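Rope Sorting at the Sithole Street Gym

Gallery and notes by Ayanda Ngcobo

I should say at the start that I don't believe in storage systems. I have been a member at Sithole Street for long enough to see three of them come in with a laminated sign and go out in a skip. So when the November newsletter promised that the skipping ropes would be "sorted for good", I read it twice and went along to see what that meant.

The gym owns far more ropes than it has people willing to skip. The last stock sheet put small equipment at 532 items, a figure I have my doubts about, as it seems to include clips that went missing before the new floor was laid. Ropes were down as 94. They live in a plastic crate under the stairs, where they knit themselves together overnight. Anyone who has turned up for the early class knows the routine: pull one handle, get five, give up and do star jumps.

The plan, as explained to me, has two parts. Match the handles first, then wrap each rope up on itself so it can't wander. I asked what was wrong with hooks. Hooks were the 2019 idea, apparently, and the wall didn't agree with them.

Pictures from the session are in no particular order. They can be enlarged on the Domska page if the site is behaving.

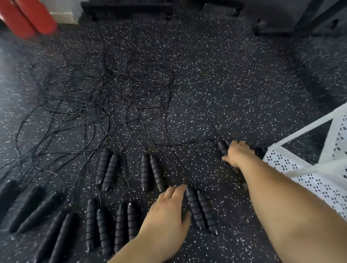
Handles laid out on the rubber floor, mostly the ridged sort, with a few of the smooth ones in a row of their own. I prefer the smooth ones and am told this is wrong.
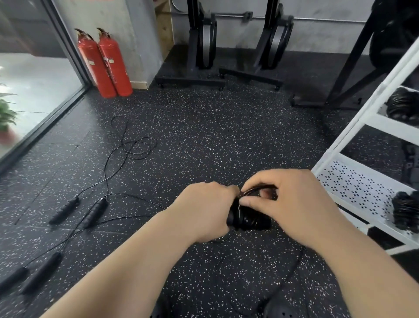

A bundle with a great many wraps in it. Very neat, and I would like to meet the person who'll do that at ten to seven with a class coming in behind them.
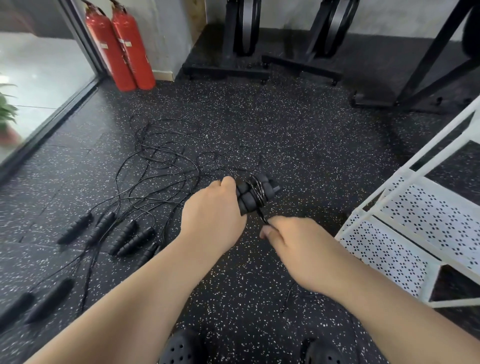
Cord coiled around a pair of foam handles, and plenty more cable on the floor still to be dealt with. Note the fire extinguishers, which at least have a fixed place to stand.

What I made of it

Sorting by handle makes sense, I'll grant that. The ridged and smooth ropes feel quite different in the hand, and having them mixed up in one crate has annoyed people for years. If the two kinds were kept in separate boxes and nothing else changed, I'd call it an improvement.

The wrapping I'm less sure of. Thin cable remembers whatever shape you leave it in, and my own rope at home, an old Zurnivis I paid too much for, had a kink in it for a whole winter after I wound it tightly around the handles. The answer I got was that a kink is better than a knot. Perhaps. I'd have liked to see it tried on 16 ropes for a month before the whole lot was done.

There is also talk of buying a rack from Dridov. The quote is £252, without delivery, for what looks to me like a rail with pegs on it. I have asked whether this counts as hooks. No reply so far.

If you use the ropes, please put them back wrapped, at least until we find out whether it works. Spare handles and odd ends can go in the tub by the desk. I'll look in the crate again after the new year and put up more pictures, whatever state it's in.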